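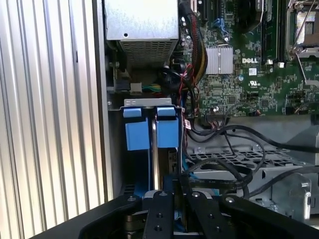

Gripper closed by itself after a protective stop - has this happened to you?

hexkey_edem
Posted Fri 14 October

Hi all, longtime reader, I post maybe twice a year. I run a small teardown cell where we pull drives out of old office desktops before the rest goes to scrap. Six-axis arm, Vrettos two-finger gripper, Balero controller. The job is simple on paper: fingers go down into the case, grab the blue plastic tabs on the drive carrier, squeeze, lift, drop the drive in a bin.

So this week the arm hit a protective stop on its way out of a case because a cable had snagged on one finger. Fine, it does that, I'm glad it does that. I cleared the fault on the pendant, and the second power came back the gripper closed. Full close, no command from me, arm not moving. It pinched the cable bundle it was already caught on and cut the insulation on two of the wires. The PC was scrap anyway so who cares, but my fingers had been in there half a minute earlier trying to free that same cable!!

Fingertip force was set to 125 N. I've read the manual front to back and the only thing I found is a line saying the gripper "resumes last valid state." Is that what I'm seeing? Anybody else get this?

Edem Darko

palletjack77

Had the same thing on an older Vrettos, different arm. The last valid state is whatever was last written to the output, and mine had a close command queued that never finished because the stop hit first. Power comes back, output goes high, gripper does what it was told. It's doing its job, just not at a time you'd like.

Check if your outputs are set to hold or to clear on stop. Ours shipped on hold.

cengizd

Going to disagree a little with palletjack here. Hold is the right setting for most people. If you clear on stop and you're carrying something, you drop it. I had one let go of a full power supply from shoulder height and it landed on a conveyor motor. I would much rather have a gripper that hangs on.

The problem is the reach-in. You had your hand between the fingers with the tool still powered. Doesn't matter what the output settings are, that tool needs to be dead before anybody goes in there.

Cengiz Demirtaş

hexkey_edem

@palletjack77 just looked, yep, set to hold. Thank you!

@cengizd ok fair, but the protective stop takes power off the arm and I assumed (I know, I know) that the tool went with it. The light on the gripper even goes out. Turns out on my wiring the tool gets its own 24 volt feed from the cabinet and the stop doesn't touch it. I didn't install it, the cell came secondhand from Hamarholm with 2 of the guard panels missing and a binder full of notes in three different colors of pen.

Adding a picture from the cell so you can see how tight it gets.
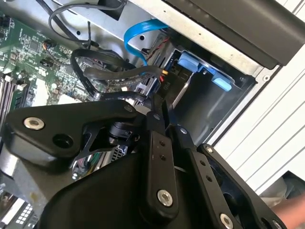

Gripper down in the case. Blue drive tabs over on the right, and a blue SATA cable that runs under the drive bay.

mossy_bearing

Wow, lots of cable in there. Is there any reason you can't unplug and tuck the cables before the arm goes in? On our line a person does that first at a separate bench. It takes longer but our snags dropped from 18 in May to almost none.

palletjack77

That kind of defeats the point of having a robot though? If somebody has the case open with both hands in it, they may as well pull the drive too. It's two tabs.

mossy_bearing

They may as well, sure, if you only have a few. We get a truckload at a time and my wrists are 50 years old lol. The bench person does cables and nothing else, and they're never in reach of the arm.

cengizd

Back to the wiring. Edem, put the tool feed through the safety relay so the stop kills it. You need a gripper that holds mechanically with the power off, and I think the Vrettos ones do, but test that with something soft in the fingers and not your good gloves. Then make the program read the finger position on restart and wait for a button press before it sends anything. If your Balero is the older type, the restart routine is a separate file and it's easy to edit the wrong one. Ask me how I know.

And drop that force. You do not need 125 to squeeze a plastic tab.

torque_aunt

Agree on force. We do similar carriers at 40 and never lose one. At what you're running I'm surprised you aren't snapping the tabs off.

hexkey_edem

I do snap them off sometimes, yes :( I thought it was old plastic.

palletjack77

Probably both. Careful going down to 40 in one jump though, some carriers are sticky and the fingers slide up and then you're chasing a different fault all afternoon. I'd step it down.

hexkey_edem

Update. Cell is locked out until the relay is rewired. A guy I know from Drukovard is coming to do it and he wants to look at the missing guards at the same time, which is going to cost me. I changed the restart routine (the correct file, thanks Cengiz, I did open the wrong one first) and it now sits and waits for the button. Tested with the arm parked and a rolled up sponge in the fingers. Stopped it, cleared it, and the gripper stayed put every time I tried.

Still not sure what force to end up at. I'm going to start at 90 once we're powered up again and go down from there. Will post what I get.

torque_aunt

Please do. And get a photo of how the tool feed lands in that cabinet before he changes it, I have a Hamarholm cell too and now I want to go check mine.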